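4. Observations from the Open Demonstration

4.1 Setting and format

The third of our site visits took place at the Prostero workroom on 12/12/23, as part of an open day for partner groups. Visitors moved between stations and could watch each task at close range or try it themselves. We report only on the rice station, run by Hagos Shiferaw, where the task was to pick a single dark item out of the white grains on a plate and move it to a second, empty plate. The task was chosen by the hosts. It needs little explanation, and a visitor can judge the result without help.
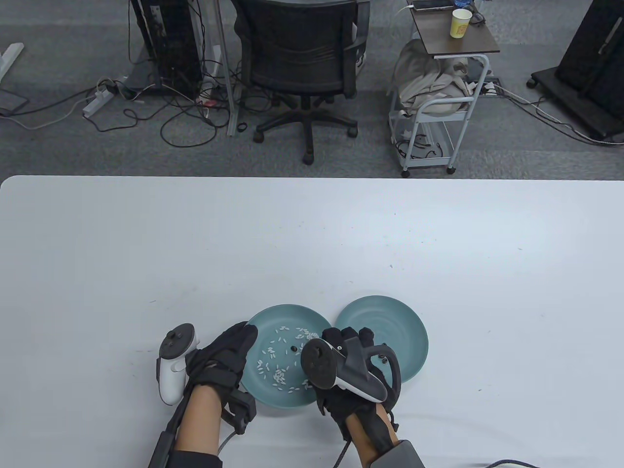

Each session began with a short spoken briefing, after which the operator put on the gloves and wrist straps and took up the two controllers. Fitting took longer than the hosts had planned for. Cable length was the most common complaint – two visitors asked whether the leads could be routed along the upper arm – and Shiferaw noted that a revised harness was due in April. The table was kept clear of other task items, and the two plates were placed side by side near the operator.

4.2 Procedure

The protocol followed the Lullside sorting procedure with one change: operators were free to choose which hand steadied the plate. In the original, the left hand is always used. A trial was scored as complete when the dark item lay on the second plate and no grain had been carried over with it. The station log holds 29 trials for the day, of which 20 were scored as complete. Trials stopped by the operator were counted as failures.

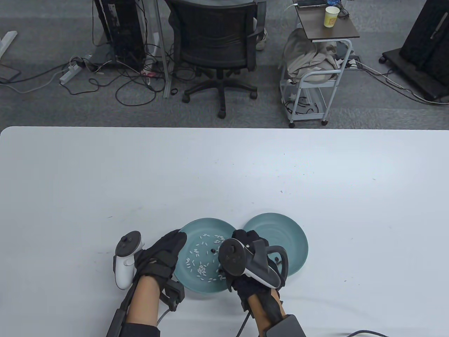 Figure 4a. Head-level view of the sorting task. Left hand at the rim of the plate with the grains; right hand above the junction of the two plates.

Views from the hand tools were logged along with the head-level view. They show the grains at much closer range, and they also take in a good deal of the room. We had expected this to be a problem for the Coughlan segmentation step, which was tuned on plain backgrounds. Its output on the day was usable, although bright ceiling lights lowered the confidence scores in several trials. 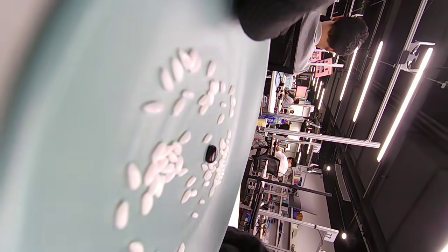
Figure 4b. View from a hand-held gripper tool. One dark item among scattered white grains, with the workroom and ceiling lights beyond the table edge.

4.3 Visitor remarks

Tanner Doucette, who attended for the Kukska group, questioned whether the task separates skilled from unskilled operators. His point was that a dark item on a light background can be found at once, so that the score reflects grasping alone. We agree in part. Search time was short in all logged trials, and most failures came from extra grains being lifted together with the target.

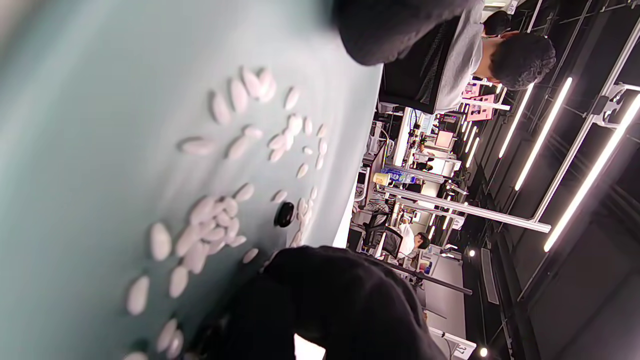
A second remark concerned spacing. When the target lies against other pieces, the operator has to approach from the open side, and this approach may be hidden from the head-level view by the operator's own hand. Doucette suggested recording the starting layout for each trial – the present log does not – so that crowded and open layouts can be scored apart. The hosts accepted the suggestion, and the layout field has been added to the log format used in Section 5.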